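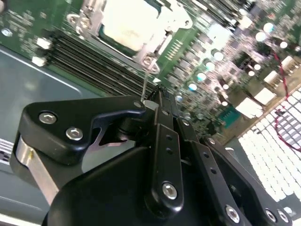 The Long Second Life of a Server Board

My neighbours have stopped asking what's in the boxes. They used to peer over the fence while I hauled them in from the car, hoping for something good, and I'd have to admit that it was more old computer bits. Old computer bits are a wonderful way to spend a winter, though, and if you've ever felt a pang walking past the e-waste cage at the tip, you may already be halfway to agreeing with me.

I caught the bug at Skilbridge, the evening repair class that runs out of the old dairy building in Kudton. I'd signed up to learn how to fix a toaster (it still doesn't work, thank you for asking) and somehow ended up at the far bench, where people were bent over server motherboards with their glasses pushed up on their foreheads. A server board is a grand thing to look at after years of laptops. It's so big, for a start! Everything has a bit of room, the parts march along in rows like houses in a new suburb, and the socket where the processor goes has the air of a town square.

That socket is what you learn to fuss over. Under the cover on a lot of modern boards there's a bed of contacts so fine that a sleeve cuff can ruin them, and straightening even one is a job for a steady hand, a good lamp and a cup of tea left well out of reach. So the cover stays on. You clean with it on, you carry the board with it on, and when you finally take it off to fit a processor you put it somewhere you'll find it again, because you'll want it back one day. I keep my spares in a biscuit tin.

The first board I bought for myself came from Wolline, a salvage yard a good hour up the highway. It cost me 89 dollars and had a coat of grey fluff you could have knitted. I spent two evenings on it with a soft brush and the gentlest puffs of air, working from one corner to the other, and I can't remember when I've enjoyed myself more. Hold it by the edges, clip on your wrist strap, and leave the radio on low.

Wolline sorted almost 1,000 boards last year, and plenty went on to home tinkerers like me. Others go to Arnardóttir, the little refurbishing shop behind the Kudton post office, where they're tested and matched with memory before being sold with a short warranty. It's worth calling in there even if you're not buying. They have a drawer of odd screws that has saved me more than once.

My own board lives in the spare room now and looks after the family photos. The next one is still in its box in the hallway, waiting for a free weekend and a new brush.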